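Folding tips for the hand-gripper practice, Tollholm Robotics Club

These tips are for members who do the laundry exercise at home before the Sarham meeting in April. We learned most of them by doing it wrong first.

1. Build the stack from the bottom
Put the smoothest piece down first and press its front edge with your palm. Soft, bulky clothes go on top, where they can be crumpled a little without pushing the others over. Leave a free space of bed in front, so that both fingers can come in from the sides.
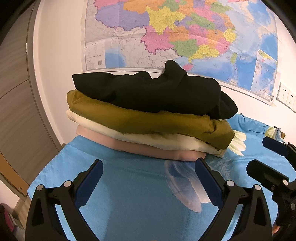
2. Turn thick coats so the buttons are at the side
A heavy coat makes deep folds, and a fold is good to hold. A metal button is not - the pads slide on it. Look for the button before you close the jaws, and take the cloth a hand's width away. Pinch slowly, lift a little, stop, then lift again. If you work in two, agree who moves first.

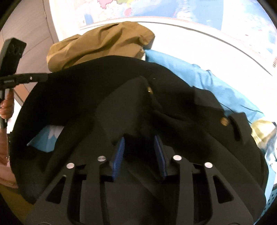
Must I iron the clothes before practice?
It is not necessary. Shake each piece once and lay it down. Clothes from daily use teach you more than flat ones.

3. Clean the pads
Wool leaves fluff in the small ridges. After every 200 folds we brush them with an old dry toothbrush. Please do not use oil or hand cream before you hold the tool.

4. Write your folds in the club book
Last term we reached 476 - this term we would like 484 or more.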